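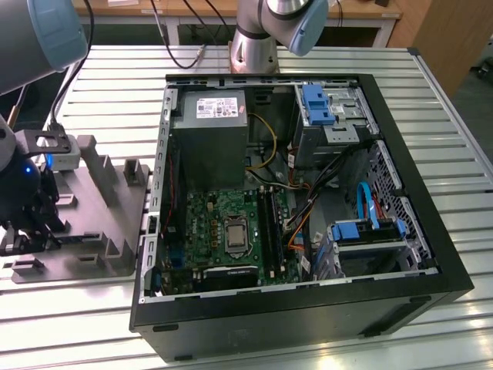 Begoña Cabello
Press Office, Dedine Books

DEDINE BOOKS TO PUBLISH FIRST FULL HISTORY OF THE BENÍTEZ BALLROOM AND ITS HOUSE BANDS

PLEMATHAM – Dedine Books will publish "Saturday at the Benítez: A Dance Hall and Its Music" in February. Written by Rosalía Soler, the book is the first full-length history of the Benítez Ballroom, the Plematham dance hall where resident jazz and swing orchestras played from the late 1920s until the building closed in the early 1960s.

The hardcover edition runs to 469 pages and is divided into nine chapters, with three appendices covering personnel, recordings and the hall's known printed programs. A paperback is planned for the following year. The book will be available from general booksellers, from specialist jazz dealers and directly from the publisher.

The Benítez Ballroom appears in the footnotes of many jazz histories and in the main text of very few. It was a regular stop for touring bands, but most of its music was made by players who lived within walking distance of the hall and who held day jobs in the freight yards, the canneries and the city schools. The best known of the resident groups, the Kutov Orchestra, recorded commercially on only two occasions, and the label that issued the records went out of business soon after the second session. Copies have become hard to find. Several sides are known from a single surviving disc, and one from a label listing alone.

"The bands that stayed in one place have always been harder to write about than the bands that traveled," said Rosalía Soler. "A touring orchestra left advertisements and reviews in every town. A house band left a payroll book, if it left anything. At the Benítez we were fortunate, as the payroll books for most of the 1930s were kept." 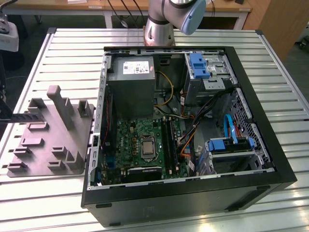

Desktop tower with its side panel removed, on a slatted metal worktable.

Those payroll books form the backbone of the early chapters. They record the name of each musician engaged, the instrument played, the number of sets worked and the sum paid, along with deductions for uniforms, sheet music and meals. By comparing them with union records and city directories, Soler has been able to correct a number of lineups that have been repeated in discographies since the 1950s. Among other changes, the trumpet solo on the Kutov Orchestra's "Cannery Row Drag," long credited to a visiting player, is now given to the band's regular second trumpet.

The book also deals at length with the people who ran the hall and those who danced there. One chapter looks at the rules of the floor, which were printed on the back of each ticket and which changed a good deal over the years. Another follows the long dispute over the hall's seating policy, which kept many Black residents of Plematham out of the main room until after the war, even on nights when Black musicians were on the bandstand. Soler draws on letters to the local newspapers, court filings and the recollections of former patrons to set out how the policy was enforced, who opposed it and how it came to an end.

Later chapters cover the arrival of smaller groups after the war, the hall's short and unsuccessful attempt to become a listening club, and the last seasons, when the resident band was cut to a quintet and the balcony was closed off to save on heating.

The text is supported by a discography prepared by Estíbaliz Peñalver. It lists all known commercial recordings by Benítez house bands, together with radio transcriptions and private discs, and gives matrix numbers, issue numbers and reissues where these could be established. Entries that rest on secondhand reports are marked as such. Peñalver has also added notes on playing speed, a matter of some importance to collectors, as several of the Kutov sides were transferred at the wrong pitch when they were first reissued on long-playing records.

"A good deal of what has been said about this band's sound comes from records that were running too fast," said Peñalver. "At the proper speed the rhythm section is heavier and the saxophones are darker. It is a different orchestra, and in my view a better one."

Six of the recordings listed in the discography will be issued with the hardcover edition on a compact disc. The selection includes both sides of the Kutov Orchestra's first record, a waltz taken from a radio transcription, and a slow blues by a small group drawn from the postwar band. The blues has not been issued before in any form. The disc was compiled by Hugo Soler, who also wrote the track notes. It will be held in a sleeve inside the back cover and will not be sold separately.
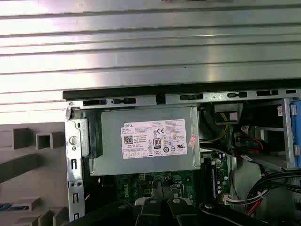

Surface noise has been kept at a modest level on all tracks. The publisher and the compiler agreed at an early stage that heavy filtering would remove too much of the cymbals and the upper brass, and buyers used to modern transfers should expect to hear the condition of the source discs. In one case, the opening bars of the waltz, a short gap in the original has been left as it is.

The editor of the volume is Trinidad Cordero, who has overseen the Dedine music list since it began. Titles already on the list include a study of theater organists in the silent film era, a reference guide to regional sheet music publishers and a collection of letters by traveling band managers. "Saturday at the Benítez" is the longest book the list has produced.

"We are a small publisher, and a book of this length is a considerable commitment for us," said Cordero. "We considered dividing it into two volumes and decided against it. Readers who come for the discography will want the social history close at hand, and readers who come for the social history will want to know what the bands sounded like. The two parts were written with each other in mind."

The text is fully indexed, with separate indexes for persons, tune titles and places. Tune titles are given as they appear on the original labels, with variant titles cross-referenced. Musicians who worked under more than one name are entered under the name used in the payroll books, and a list of alternative names is given in the first appendix.

Dedine Books wishes to note that the illustrations in the printed volume include a number of dance cards and ticket stubs lent by private owners. Readers who hold further items connected with the hall are invited to write to the press office. The publisher is particularly interested in programs from the 1940s, for which the record is thin, and in any copy of the Kutov Orchestra's "Harbor Lights Stomp," which is listed in the label's catalog but which neither the author nor the discographer has been able to trace. Items should not be sent through the mail without prior arrangement. A written description and, where possible, a photocopy will be enough in the first instance.

LAUNCH EVENT

Publication will be marked by an afternoon program at the Plematham Public Library on a Saturday in February, beginning at 3 p.m. Rosalía Soler will read from the chapter on the first season and will take questions from the audience. Estíbaliz Peñalver will then play a selection of original 78 rpm records from her own collection, including sides that do not appear on the compact disc. Signed copies of the book will be on sale in the lobby. Admission is free, but places are limited and should be reserved through the library's front desk.

REVIEW COPIES

Review copies of the hardcover edition, with the disc, are available to newspapers, magazines, radio programs and established jazz periodicals. Requests should state the name of the publication or station and the expected date of the review. Radio producers who wish to broadcast any of the tracks should contact the press office beforehand, as separate permission is needed for the radio transcription. Advance proofs do not contain the indexes and should not be quoted without checking against the finished book.

TRADE ORDERS

Booksellers and record dealers may order through their usual wholesaler or from the Dedine Books trade desk. Standard trade terms apply. Libraries ordering the hardcover are asked to state whether the disc should be supplied in the back cover or in a separate case for shelving, as both forms are available on request at no added cost.

ABOUT THE AUTHOR

Rosalía Soler has written on dance music and popular entertainment for a number of regional history journals. She taught music history for many years and has lectured on the house bands of Plematham. This is her first book.

ABOUT DEDINE BOOKS

Dedine Books is an independent publisher of works on music, theater and local history. Its music list concentrates on reference works and on subjects that have received little attention from larger houses. A catalog is available on request.

Press contact: Begoña Cabello, Press Office, Dedine Books, Plematham.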